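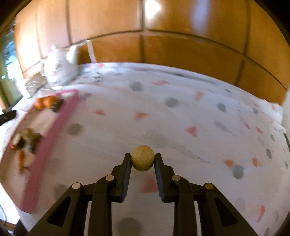
Home | Articles | Issues | Authors | Contact

October
Zuzana Bartoš, Mimcombe Household Textiles Group

3. Printed sheets and the finding of small objects

3.1 Background

Small objects left on a made bed are easily missed during tidying. Earlier work in the Mulow survey treated the bed as a plain light surface and recorded only the size and colour of the object. This leaves out the sheet itself. Many bed sheets carry a repeated or scattered print, and the separate marks of that print may be close in size to the things a person is trying to find. A round object on a sheet printed with dots is a different problem from the same object on a sheet with no pattern, even where the two sheets share a ground colour.

Figure 1. A bed with a white sheet printed with grey dots and small pink and orange triangles. A small round beige ball with a speckled, cork-like texture is held just above the sheet.

The print in Figure 1 belongs to the group we call scattered geometric. Two kinds of mark are used, and they differ in outline as well as in colour. The ball shares its round outline with the dots but not their colour. In the terms of Section 2 it is a partial match: one property agrees with the print and another does not.

3.2 Coding of the sheet

Each sheet was coded for ground colour, type of mark, colour of mark and spacing. Spacing was entered as regular or scattered. Ground colour was judged by eye against the Jeridis card set, in daylight, with the sheet laid flat on a table. Sheets with a woven stripe were coded separately and are not discussed in this section.

Folds were coded on the made bed. A fold was entered as soft where the print could still be read across it, and as hard where part of a mark was hidden. The sheet in Figure 1 shows soft wrinkles and folds, more so at the back, near the headboard. We kept the area near the headboard as a separate zone for this reason. Bedding is often tucked or pushed together there, and a light object that rolls into a fold may lie below the line of sight of a person standing at the foot of the bed.

3.3 Coding of the object

Objects were coded for outline, colour, surface and tendency to roll. Surface was entered as plain, speckled or patterned. A speckled surface was expected to reduce the contrast of an object at its edge, although this depends on the fineness of the speckle and on the distance of the viewer. At 2 metres a fine speckle was treated as a single flat colour.

The full list holds 1416 pairings of object and sheet. Of these, 1000 were used in the main comparison and the remainder were set aside for checking the codes. Nine sheet types are represented. Pairings in which the object matched the print in both outline and colour were kept as a group of their own, following Mikuš, whose coding sheet we adapted with small changes to the wording.

3.4 Limits of the coding

The codes describe a sheet and an object at rest. They take no account of the slope of the mattress, which affects where a ball settles, or of shadow. On a white ground a soft grey shadow can resemble a pale grey dot when seen from a distance, and the present scheme has no entry for this. A revised scheme should record the direction of the light and the time of day. Pillows and blankets were also left out, and the results in Section 4 apply only to the open part of the sheet.

Related items
Fold depth and visibility on cotton bedding
The Mulow survey: notes on household surfaces
Colour cards for domestic textiles: a second look
Small objects under and behind furniture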